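Ekden Kitchen Automation Project
Safety and Faults Meeting
Minutes

Date: 2026-02-13
Place: Meeting room, Treltby site
Represented: Ekden (chair and minutes), Fullier (controls), Rezaei (tooling), Treltby site management
Status: Confirmed

1. Opening and previous minutes

The chair opened the meeting and noted that a quorum was present. The minutes of the previous meeting were accepted with one correction: the spare controller is held at Treltby and not at the Fullier workshop.

2. Matters arising

The replacement key switch for the cell has been fitted. The request for a second first aid kit remains with site management.

3. Fault report: knife slipping in the gripper

3.1 Ekden tabled the report on the fault logged during vegetable cutting trials. On cycle 1,393 of the current program the knife turned in the gripper fingers on contact with the board. The arm did not stop. It carried on through three further strokes with the blade out of line before the operator pressed the emergency stop. No person was inside the marked area and there was no injury. The board was scored and has been replaced.

3.2 The controller log shows that the gripper reported a closed and holding state throughout. Fullier confirmed that this signal is based on finger position only. A knife that has turned but not dropped is therefore not detected.

3.3 Rezaei reported that the finger pads had been in use for 2,355 cycles across all programs without being changed. The pads were worn smooth on the inner faces. No change interval had been set when the tooling was handed over.

3.4 The meeting considered the cutting task, in which the knife is held by the blade end and brought over the board.
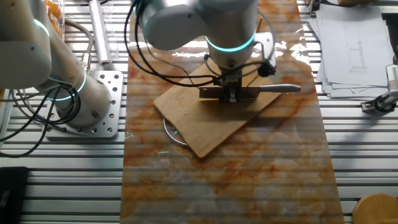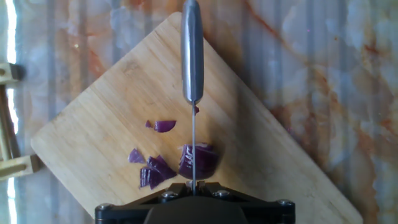 Knife held in the gripper over the cutting board, cutting task, Treltby.

Fullier replied that a lower force limit would have stopped the arm on the first bad stroke, and asked that the limit be reviewed before any new pads were ordered. Rezaei did not agree that the order should wait, as the pads would be needed whatever limit was chosen. The chair ruled that both items would go ahead together.

3.5 Site management asked whether the knife could have left the gripper entirely. Rezaei advised that this could not be ruled out with the pads in the state in which they were found. Site management asked that this answer be recorded.

3.6 It was agreed that the fault be classed as a safety matter and entered in the site register as such. The first entry, which described it as a quality fault, is to be kept with a note of the change.

4. Interim measures

4.1 Cutting with a metal blade is suspended. Trials may continue with the plastic dummy blade at reduced speed.

4.2 The marked floor area is to be moved out on all open sides of the cell. Fullier is to supply the new distance in writing.

4.3 The operator is to remain within reach of the emergency stop for the whole of each run. Site management noted that the stop is at present mounted on one side only, and a second is to be priced.

5. Actions

Fullier: review the force limit and propose a check for blade angle before each stroke.
Rezaei: supply 4 sets of finger pads and a written change interval.
Ekden: amend the register entry and circulate the full controller log to all parties.
Treltby: re-mark the floor and obtain a price for the second emergency stop.

6. Other business

Rezaei asked that knives be stored in the locked drawer between runs. Agreed. Fullier gave notice that the yearly inspection of the cell falls due in September and that access will be needed for one full working day.

7. Next meeting

To be called by the chair once the force limit review has been received. Cutting with a metal blade will not resume before that meeting.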